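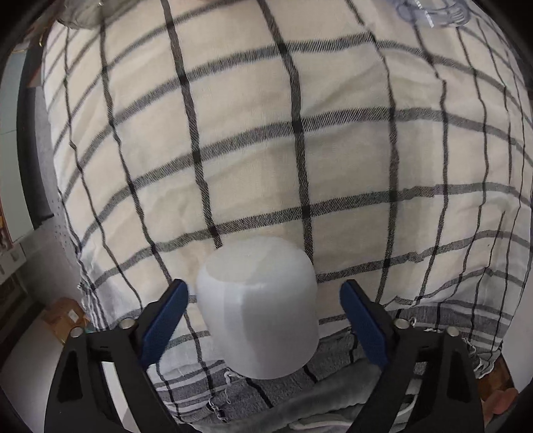
Last edited by moderator: March, 4:12 pm

Plaid throw, loose threads at the lower edge - trim, knot or re-hem?

drybobbin
Cream throw with a charcoal and black check, twill weave. A few threads are hanging off the lower edge. The label says Keltholm, fibre content washed out to nothing. It lives over a rounded cushion and gets pulled around a fair bit. The white plastic tub is the one I keep clips and needles in.

Two questions. Do I cut the threads flush or work them back in? And is a machine hem going to wreck the drape? I have a domestic machine and no overlocker.

selvedge_sam
Don't cut flush. First find out which system the threads belong to. If they run parallel to the edge they are weft and the edge is ravelling. If they come out at right angles they are warp ends and you can leave them a while. Colour helps on a check: follow one strand up until it joins a stripe and you'll know which set it came from.

For weft ravel, pull off whatever is already free until you reach a pick that runs unbroken across the full width. Then stabilise before doing anything else. Zigzag 4 mm wide, 3 mm long, one pass, presser foot pressure backed off.

hartnell_r
Zigzag on a soft twill will flute. I've seen it on every throw I've been handed that somebody had a go at first. The edge grows, you get a wave, and no amount of steam takes it all out. Hand overcast or blanket stitch, wool or cotton to match.

selvedge_sam
It flutes if the foot pressure is too high or the stitch is too dense. Put a strip of tissue under the edge and tear it off after. I've done it this way for years on curtain interlining, which is worse behaved than any throw.

hartnell_r
Interlining doesn't get sat on.

Branislav Dvořáček
Both work. The hem allowance matters more than the stitch. On a large check, a double turned hem gives you three layers and a hard ridge, and on a rounded cushion the ridge sits proud and catches. A single turn of 5 mm over a zigzagged edge lies flatter. Alternatively bind it with a bias strip in lightweight cotton.

One more thing about checks. Before you turn anything, pick a stripe near the edge and measure from it to the fold at several points. If you go by the raw edge you will be out, as the raw edge on a used throw is never straight. The eye picks up a hem drifting off a dark line straight away.

drybobbin
Checked under a lamp. Threads run along the edge, so weft. Near the fold the pattern looks greyer and busier than the main field. Is that wear or is it woven that way?

Katalin Takács
Can't tell from a photo. Could be a border woven with closer stripes, could be the reverse face showing where it folds down, could be abrasion. Turn it over. In an uneven twill, say 3/1, one face shows mostly warp and the other mostly weft, so the colour balance shifts. If the grey is the same on both sides and has a definite start line, it's a border.

selvedge_sam
What Katalin said. If it's a border, don't lose it in the hem.

ngata_looms
I'd be wary of washing before the repair. People tell you to wash first so it shrinks before you stitch. Fine if you know the fibre, but yours has no readable label, and a ravelled edge in a machine comes out twice as ravelled. Tack the edge, hand wash cool, dry flat, then do the final hem.

hartnell_r
Agree with that. Also do a burn test on one of the loose threads, outside, with tweezers. Wool smells like hair and leaves a crushable ash. Acrylic melts to a hard bead. Blends do a bit of both and don't tell you much.

drybobbin
Burn test done. Crushable ash with small hard bits in it, so I'm calling it a blend. Same grey on both faces with a clear start line, so it's a border. Going with tacking, cool wash, then blanket stitch by hand. What needle?

Branislav Dvořáček
Chenille, size 20 or thereabouts. Sharp point, big eye. A tapestry needle is blunt and will part the yarns, which you don't want on an edge that is already moving.

selvedge_sam
Still think you'd be done in ten minutes on the machine.

Katalin Takács
Norkex used to sell a wool-nylon mending yarn on small cards that suits this, if you can still find it. The Flistetti one is thicker and sits on top of the cloth. Allow roughly 700 cm of yarn per metre of edge for blanket stitch at 5 mm spacing with a deep bite, and do a test run on a scrap.

hartnell_r
That's generous for a 5 mm spacing.

Katalin Takács
It includes joins and tails. Running out in a corner is worse.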